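Bring Back the Repair Table

My toaster is older than my marriage, and I love it a little more than a person should love a toaster. It has one lever and one dial. Last February the lever stopped staying down, and for two mornings I stood there holding it with my thumb like somebody trying to keep a rowboat from drifting off. Then I carried it over to the library on Waltley Street, where a woman named Asuka Honda had it open in less time than it takes me to find my glasses.

The problem was crumbs. Years and years of crumbs, packed in around the little catch that holds the lever. She brushed them out, bent a tab back where it belonged, and handed me the toaster along with a paper towel full of what used to be rye bread. I paid nothing. I was so happy I went home and made toast I didn't want!

I've been going back ever since, sometimes with something broken and sometimes just to sit and watch, and I have become a true believer. I think every town should have a repair table. I think it should be as ordinary as a bus stop. And I think cities should put real money into it, the same way they put money into swimming pools and ball fields, which are also places where people go to do things they could technically do alone at home.

Ours runs on $3000 a year. That covers solder, glue, fuses, thread, sewing machine needles, a shelf of secondhand tools, and the coffee. When the city put its spending plan out in the spring I read the whole thing (I know, I know) and found a line for $3969 to replace the banners on Mabuza Avenue. I like the banners. They have herons on them. But I'd hang last year's herons for another season if it meant a second table across the river. 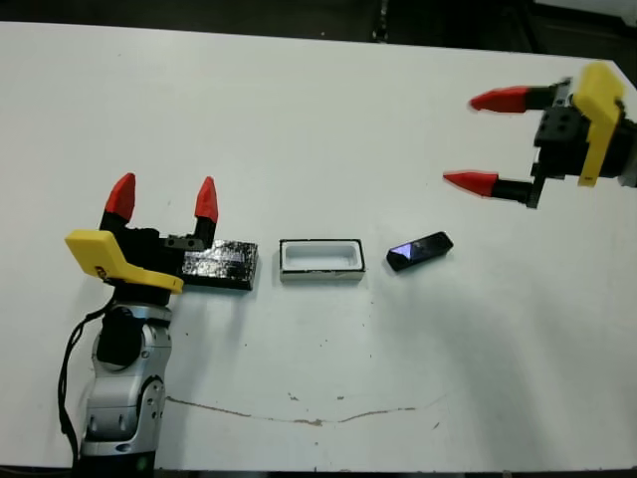

People who don't care for the idea usually start with the math. A new lamp costs less than an hour of a skilled person's time, so why would anyone spend that hour fixing an old one? It's a fair question, and if all you're measuring is the lamp, I suppose the lamp loses. But the hour doesn't vanish when the lamp gets fixed. I watched Ozan Başaran spend most of an evening on a desk lamp with a boy of maybe twelve holding the flashlight, and by the end the boy was stripping wire by himself and correcting his mother on which screw was the neutral. He's going to know that when he's seventy. What did that cost, and what would you charge for it?

There's also the matter of what "broken" means, and this is the part that really changed me. Before I started hanging out at the table I thought a thing was either working or broken, and if it was broken, well, that was that. Now I'd say most of what gets thrown out has one small thing wrong with it. A worn belt. A dirty contact. A fuse the size of a grain of rice! My neighbor Keabetswe Venter had a fan she'd been meaning to haul to the dump for a year, and what it needed was a drop of oil and a good dusting. She's using it right now, I can hear it through the wall.

I'll give the doubters this much: some things can't be saved, or can't be saved by us. I've seen Asuka turn a coffee grinder over and over looking for a screw, any screw, and find only a seam glued shut. That makes me madder than anything that is simply cheap. Cheap I can live with. My toaster was cheap. A thing that has been sealed up so its owner can't look inside is a different matter, and I'd be glad to see a law that says if you sell it here, it has to open with a tool a person can buy at the hardware store. Put a diagram in the box while you're at it. My grandmother's radio had one pasted inside the back cover, and she never once needed it, but she knew it was there.

The other complaint I hear is about safety. Shouldn't we leave wiring to the professionals? For the wiring in your walls, yes, please do. At the table, anything with a plug gets tested before it goes home, and Xolani Modise, who fixed commercial kitchen equipment for most of his working life, has a firm rule about microwaves. He won't open them and he won't let you open them either. I've seen grown adults try to argue with him about it and they all go home with their microwaves closed.

What I'd really love is for the schools to get in on this. When I was in junior high we had a shop room that smelled like sawdust and hot metal, and I made a crooked napkin holder that is still holding napkins. The shop room is gone now. Fine, we don't need a whole room. Give the kids one cart with 5 good screwdrivers, a meter, some pliers and a box of dead appliances from people's garages, and let them take things apart for an afternoon. They don't even have to put them back together the first time. Half the fun is seeing how few parts there are.

Tahmineh Mohammadi, who keeps the sign-in book at our table, tells me there are 500 names in it now. Some of those are mine, over and over, next to "toaster," "clock," "other clock," and "zipper." I've got a sewing machine in the closet with a bobbin that jams every few inches, and I'm taking it in next. If you live anywhere near Waltley Street, come sit by me and bring that thing from the basement. Doors open at 6 p.m., and the good chair goes early.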